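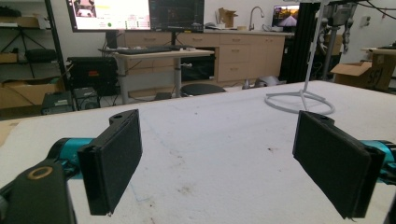 Kinwood Community Swap Shelf: Frequently Asked Questions
Last updated 30/03/2021

What is the swap shelf?
A set of shelves in the front hall of the old Gagnon building. You bring something you don't want and take something somebody else didn't want. Money doesn't come into it.

Do I have to live in Kinwood?
No. People come over from Itadbridge all the time and we have stopped pretending we can tell.

How many things can I take?
3 per visit. A set of plates is one thing. A box of unrelated kitchen drawer contents is also one thing, and you have to take the whole box.

Do I have to leave something in order to take something?
No. The shelf has never once been in danger of running out. When Jocelyn Gauthier did the year-end count in December, 1,998 items had come in and 784 of them were still there. Most of the 784 were mugs.

So can I bring mugs?
Please don't bring mugs.

What about a really nice mug?
We have seen the really nice mugs.

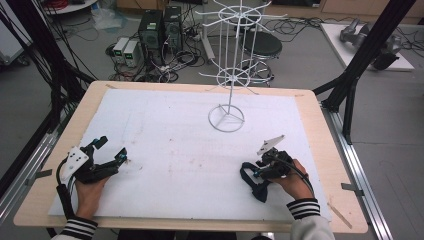 Photo: Kinwood Swap Shelf

What do you accept?
Books, toys, games, small kitchen items, picture frames, hand tools, craft supplies, and clothes that have been washed. If it fits on a shelf and you'd hand it to a friend without an explanation, it's fine. If it needs an explanation, write the explanation on masking tape and stick it to the item. "Works if you hold the lid down" is a perfectly good label and has found homes for several blenders.

What don't you accept?
Mattresses, car seats, paint, opened food, medicine, anything with gas in it, and encyclopedias. We held out a long time on the encyclopedias. There is a limit to what a plank can do.

Can I drop things off when the hall is locked?
You can leave them on the step, in the sense that we can't stop you. Rain usually gets to them before we do. The hall is open from ten to four, and the back door is not a second entrance, whatever your neighbor told you.

Can you hold something for me?
Until closing time the same day. Call or ask at the desk and Mackenzie Caron will put your name on it. After that it goes back out - yes, even if you were on your way.

I left something by mistake. Can I get it back?
If it's still there, take it, and it won't count toward your limit. If it's gone, it's gone. We don't keep a list of who took what, and we won't call around town about your fondue forks.

Does everything get tested?
Plug-in items get switched on once at the desk. That tells us they switched on once. Jigsaw puzzles are not counted by anyone, so treat the number on the box as a goal.

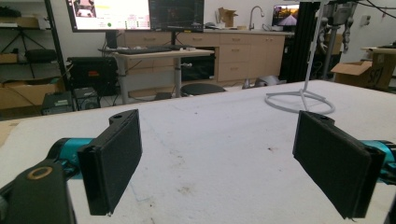 Puzzles you know to be short a few pieces should say so on the lid. The same goes for card decks. Somebody in this town has been playing with a deck that has two jacks of clubs, and we would like them to know we have the other half of their problem.

Can I resell what I take?
We'd prefer you didn't, but we aren't going to follow you home. If you clear out the good cookware every week, expect a conversation.

What is the Junedari box?
The wooden crate by the stairs, named for the store it came from. Loose parts go in there: lids, knobs, chargers, keys. Digging through it is free and doesn't count toward your 3. Please put back what you don't want, and close the lid on your way out.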